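Inicio | Números anteriores | Normas para autores | Contacto

3. Medición de la ingesta habitual

Yolotzin Gallegos

En esta sección se expone cómo se recogió el consumo de fruta, verdura y sal de los adultos con hipertensión inscritos en el centro de salud de Villalobos. La descripción de la muestra figura en la sección 2 y el análisis estadístico en la sección 4.

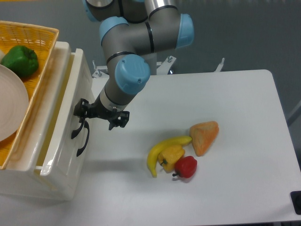
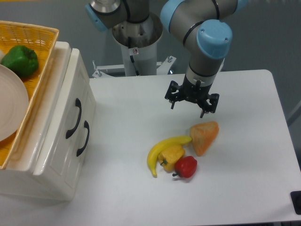 Figura 2. Mesa blanca con un brazo gris y azul claro por encima (ambas fotografías); cuatro piezas de fruta o verdura artificiales (segunda fotografía).

La hipertensión arterial rara vez produce síntomas en sus primeros años, y la dieta se investiga casi siempre de forma retrospectiva, cuando el diagnóstico ya está hecho. La persona entrevistada tiene que recordar qué comió y traducirlo a una cantidad. El segundo paso es el más frágil. Un grupo de cuatro piezas juntas, como el de la segunda fotografía de la figura 2, puede declararse como cuatro raciones, como dos o simplemente como «algo de fruta», según cómo se formule la pregunta. Por este motivo el cuestionario Cavura pide primero el número de piezas, después el tamaño y solo al final el momento del día. El orden se mantuvo fijo en todas las entrevistas.

3.1. Procedimiento

Se invitó a 200 adultos con diagnóstico confirmado y tratamiento farmacológico estable. Completaron las dos entrevistas 148. Quienes faltaron a la segunda cita recibieron una llamada y, si no respondían, un aviso por escrito. Las entrevistas se realizaron en el mismo centro, en una sala contigua a la de enfermería, y las condujo siempre personal ajeno a la consulta del paciente. La segunda se hizo en julio, con el mercado bien surtido de fruta de temporada – una circunstancia que debe tenerse presente al leer los resultados.

La presión arterial se tomó antes de la entrevista, con la persona sentada y en reposo, y se registró el promedio de las dos últimas lecturas. Los datos se capturaron en Zorkico, con doble digitación. Las discrepancias entre ambas capturas se resolvieron con la hoja en papel.

3.2. Estimación del sodio

El sodio presenta un problema distinto. Una parte considerable procede de alimentos que el entrevistado no percibe como salados: pan, quesos frescos, caldos concentrados, embutidos. Preguntar por el salero subestima la ingesta. Se optó por registrar la marca o el lugar de compra de los productos envasados y asignarles el valor declarado en la etiqueta. Para los platos caseros se pidió la receta completa y el número de comensales.

Los registros con una ingesta superior a 4000 mg de sodio al día se revisaron uno por uno antes de incorporarlos a la base. En la mayoría de los casos la cifra se confirmó. En otros se trataba de una receta familiar anotada como porción individual. No se excluyó ningún registro por el solo hecho de ser alto.

3.3. Limitaciones de la medición

No se recogió orina de 24 horas, el método de referencia para el sodio, por falta de capacidad en el laboratorio Tuvmont, que atiende también a los municipios vecinos. La comparación con ese método queda pendiente. Tampoco se midió el potasio de forma directa. El valor que se presenta en la sección 4 deriva de las tablas de composición, que no distinguen bien entre verdura cruda y hervida, y la cocción en agua reduce el contenido de forma apreciable.

Hay además un efecto de la propia consulta. Los pacientes saben qué se espera de ellos y tienden a declarar más verdura y menos sal en la segunda entrevista. El diseño no permite separar ese sesgo de un cambio real en la alimentación. La comparación entre ambas visitas se ofrece con esa reserva.

Comentarios (3)

M. R.: ¿Está disponible el cuestionario Cavura completo? En nuestro centro usamos uno que empieza por el momento del día y nos cuesta cerrar las cantidades.

Enfermera_comunitaria: Lo de las recetas familiares nos pasa también. Ahora preguntamos cuántos comieron y si sobró algo.

Lector: En 3.1 no queda claro cuántas lecturas de presión se hicieron en total. Si se promedian las dos últimas, supongo que fueron tres.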